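About Sesine

Home / Classes / About us / Find us

Sesine is a small language school above a tire shop. We teach evening classes in Hungarian, Tagalog and Spanish to adults who mostly swore, around the age of sixteen, that they would never conjugate anything again. Welcome back.

How it started

Jonalyn Castillo opened the school after quitting a much larger one, where her job title was Learner Journey Lead and where she met, by her own estimate, four learners. She wanted a room, a whiteboard and a door that closed. The first landlord offered her two of the three. The second was Mr. Macaraeg, who sells tires, and who asked only that we not hold choir practice before he closes up at 6 p.m. We have never held choir practice. The clause is still in the lease.

The first term had one class, Tagalog for Beginners, and five students, two of whom were married to each other and argued through the whole unit on household chores. Their vocabulary for dishes is still excellent. Hungarian came a year later, when Zoltán Hegedűs walked up the stairs to complain about the spelling on our sign and left with a teaching contract. Spanish came after that because people kept phoning to ask for it.

Who teaches here

Jonalyn Castillo - Tagalog, all levels, and the budget.

Zoltán Hegedűs - Hungarian. He will tell you it is a logical language. Give him until the second month.

Benjie Cruzado - Spanish for beginners, plus the Saturday-morning voice he uses at all hours to wake up the back row.

Rommel Dagdag - Spanish conversation. Rommel used to read the traffic report on local radio and can still make a past participle sound like a stalled truck.

Jericho Tan runs the front desk, the website and the heating, in order of how well each one responds to him.

How the classes work

Groups are capped at 12. A term runs 13 weeks and most courses meet once a week, from 6:30 to 8:30 in the evening with a break for coffee. The coffee is free and priced accordingly. We use a textbook for grammar and throw most of the rest of the hour at talking, which people dread and then won't stop doing.

There is no entrance exam. You have a ten-minute chat with a teacher, who puts you in a level, and if it's wrong you can move in the first two weeks without filling in anything. Students who miss a class get the notes by email. Students who miss five get a phone call from Jonalyn, and we recommend the notes.

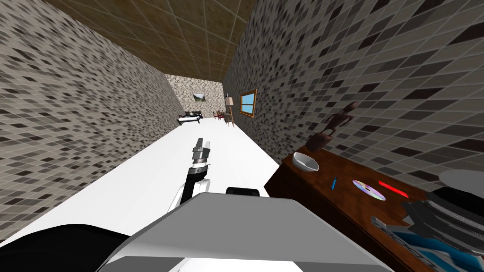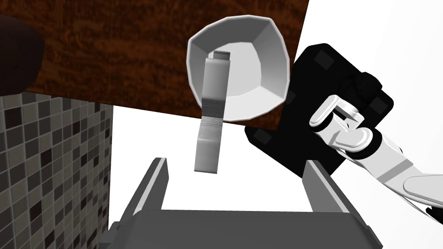
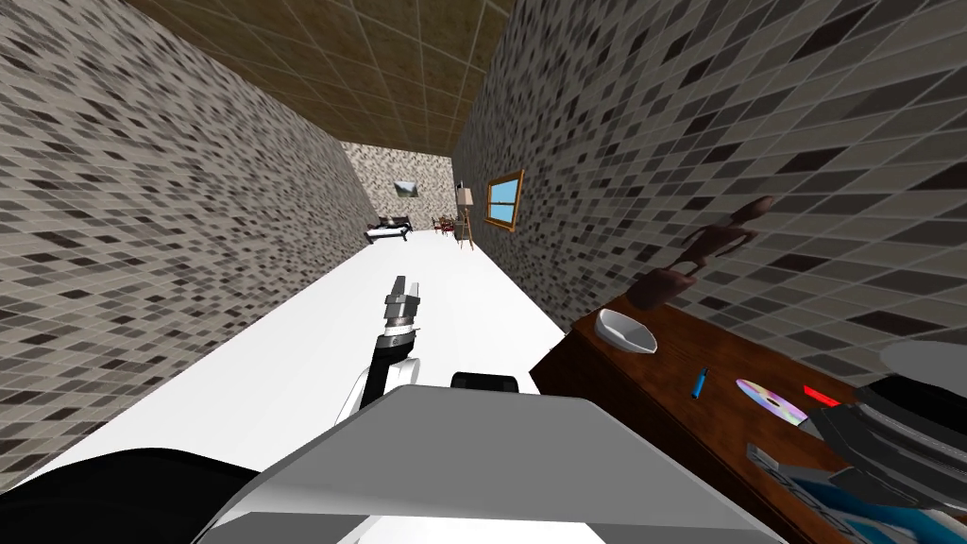 We do not promise fluency by summer. One of our competitors does, and we have taught several of its graduates. What a term will get you is the ability to order lunch, apologize for your accent, and follow maybe half of what a mother-in-law says about you. Two terms will get you the other half, so think it over.

Enrollment for the next term opens in May. Call or come by after 4 p.m. The entrance is on the left side of the building, past the stacked tires, up 25 stairs. There is a bell, but Jericho would rather you knocked.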